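Jarex Porach front-loader, large drum
Reviewed by Abelardo Chambi, February 2022

The old top-loader died in the middle of a bath mat, so I went shopping with wet socks and low standards. I came home with the big Porach, which cost me 3,223 and a certain amount of silence at dinner.

It is enormous. The Villca I looked at first would have fit the alcove with room for a broom. This one fits the alcove the way I fit my wedding suit. Delivery took 2 men and a lot of breathing in. Measure your doorways, then measure them again while imagining somebody swearing.

Washing is very good. The everyday cycle runs 90 minutes and I have stopped arguing with it. There is a quick one at 41, a number somebody at Jarex must have fought for, and it handles shirts and gym clothes well. Grass stains come out. Ballpoint does not, but I blame the shirt.

The door opening is the best part. I can get a comforter through it without wrestling, and small things are easy to find at the end - my last machine, an Ultach, ate a pillowcase that I never saw again. The brushed finish looks smart until you touch it, so don't. 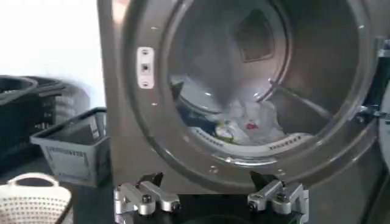 Mostly whites, one navy item, and plenty of drum left over.

Gripes: the end-of-cycle tune goes on long enough to have a second verse, and the manual spends four pages on the child lock and a single line on cleaning the filter. The spin is quiet, although on our floor the cups in the next room do join in near the end.

Four stars. I would buy it again, preferably with a wider alcove and someone else's card.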